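The Ferry to Drenitz

The last boat to Drenitz left at ten to four in winter, and she got to the dock with time to spare. She had one suitcase and a cardboard box tied with kitchen string. The man in the ticket window looked at the box and asked if it was alive.

"It's a clock," she said.

"Then it rides free."

She paid for herself and sat on the bench inside, where the heater was. The clock had belonged to her aunt, who had kept the post office on the island for most of her life and had died there in February, a year ago. The house had gone to a cousin. The clock had gone to her, by a line in the will that read only, "the kitchen clock, so it gets wound." She had taken it to her apartment in Zukitz and wound it every night for a year. It had never kept time there. It lost 13 minutes a day, and no repair shop could find anything wrong with it.

The third shop had been a narrow place behind the bus station. The owner kept the clock for 2 weeks and then called her to come get it.

"Where did it hang before?" he asked.

"In a kitchen. On an island."

"On an outside wall?"

She thought about it. She could see the stove, the window, the hook with the dish towels. "Yes. The wall toward the water."

"Some of them settle to a wall," he said. He didn't charge her.

So she had written to the cousin and asked if she could bring it back. The cousin wrote that the house was rented to a couple from Gronthorpe, that they were decent people, and that she should ask them herself.

The boat was late. When it came in, the deckhand took her suitcase and she carried the box. There were four other passengers, and all of them went straight down to the cabin and shut their eyes. She stayed on deck with her back against the wheelhouse. The mainland went away quickly. After that there was no shore on either side and no line between the water and the sky.
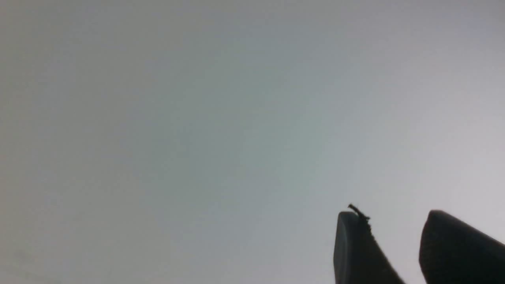 Gronthorpe Library Evening Writers' Group

She had made this crossing every summer as a girl, and she had forgotten how long the middle part was. Her aunt used to meet her at the landing with a wheelbarrow. It was meant for the luggage, but until she was eight or nine she rode in it too, on top of the bags, up the hill past the church and the net sheds. Her aunt never talked on the hill. She saved her breath, and then at the kitchen table she asked everything at once. How was school, how was your mother, did you eat on the boat, what did you eat.

The clock would be going the whole time. It had a loud tick with a small catch in it, like a person about to speak. At night she could hear it through the floor.

The deckhand came by and offered her coffee out of his own thermos. She took it.

"Visiting?" he said.

"Just dropping something off."

"We don't go back until morning, you know."

"I know. I have a room at the Shiferaw."

"They'll feed you fish," he said, and went forward.

The landing had a new light on it, very white. She walked up the hill with the suitcase in one hand and the box under the other arm, and she had to stop twice. The net sheds had been painted. The church was the same. At the house there was a bicycle on the porch and a row of boots, and a woman opened the door before she could put anything down to knock.

"You're the clock," the woman said.

The kitchen was a different color now, a yellow her aunt would have called loud. The stove was new. The table was in the wrong place. But the nail was still in the wall by the window, and around it was a pale circle that the painter had gone around instead of over.

"We asked him to leave it," the woman said. "It looked like something was supposed to be there. We tried a calendar for a while."

Her husband held the chair. She climbed up, hung the clock on the nail, and moved the bottom of it left and then right until it sat flat. She set the hands by the husband's watch. She opened the little door and wound it, ten turns, and gave the pendulum a push with her finger.

It started. The catch was there, in every second beat.

"Does it do that all night?" the husband said.

"Yes."

"Huh," he said. He didn't seem to mind.

They gave her soup and bread. The woman asked her how the crossing had been, and then whether she had eaten on the boat. She said she'd only had coffee. The woman put more soup in the bowl without asking.

At the Shiferaw they had kept a plate of fish for her, and she ate some of that too, to be polite. In the morning she went back up the hill before the boat. She didn't go in. She stood at the side of the house where the kitchen window was and looked at the clock through the glass, and then at her watch, and then at the clock again.

It had gained a minute.

She knocked on the window. The woman was at the sink and looked up, and pointed at the kettle, and she went around to the door.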